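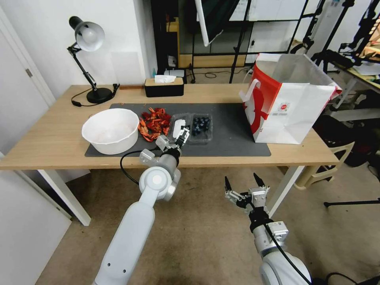 Clearing the Table After a Crayfish Dinner

Crayfish shells start to smell within hours, and they smell worse in a warm kitchen. Deal with them before the dishes, before the leftovers and before anyone sits down again.

Setting up

Cover the table before you eat. A dark rubbery or vinyl mat is easier than newspaper, which soaks through and sticks. The mat should reach close to the edges on the side where people sit. Put a big, light plastic bowl at one end for shells. A wide rim gives you something to grip when your hands are greasy.

People will still make piles beside their places. Let them. One heap of shells on a mat can be pushed into the bowl with the side of your hand or a dough scraper in a few seconds.

Keep tissues at the back of the table, out of reach of the splashes. A box with a lid on it stays cleaner than an open packet. Move lamp cords to the back too, and unplug the lamp before you wipe under it.

Shells first

1. Scrape all the shells into the bowl. Check under the rim of the mat for claws.
2. Tip the bowl over a sink strainer and let the juice drain for a few minutes.
3. Wrap the shells in two sheets of newspaper, then put them in a plastic bag and tie it.
4. Take the bag straight outside. If pickup is days away, freeze the bag and put it out on the morning of collection.

Do not put shells down the garbage disposal. They are hard on the blades and the small pieces settle in the trap.

Paper shopping bags are good for dry trash such as napkins, lids and empty packaging. They are no good for shells. The bottom goes soft and you find out on the way to the door. If you use one, keep it open at the end of the table away from the bowl so the two kinds of trash don't get mixed.

Fruit and other leftovers

Move fruit off the table before you start wiping. Blueberries keep well in a clear hinged container as long as they go back dry. Take out any that are split or soft, and pick out stray napkins or wrappers, which hold moisture against the fruit. If the container has two sides, put the berries in one and leave the other for something dry. Don't wash berries until you want to eat them.

Berries that have been handled with crayfish fingers should be rinsed and eaten the same evening.

Wiping down

Lift the mat by its corners so the juice runs to the middle, and carry it to the sink or the bathtub. Wash it with dish soap and warm water, rinse, and hang it over the shower rail. Wipe the table with a damp cloth, then dry it. Bare wood will take a stain from the spice oil if it sits overnight.

For the bowl, dish soap is usually enough. If the smell stays, fill it with warm water and 2 tablespoons of baking soda and leave it until morning.

Hands

Rub with a cut lemon, then wash with soap. Kumudini Paul wrote in to say that she uses dry coffee grounds in place of lemon, and that works as well. Rinse them off over a strainer.

Last updated 11/18/23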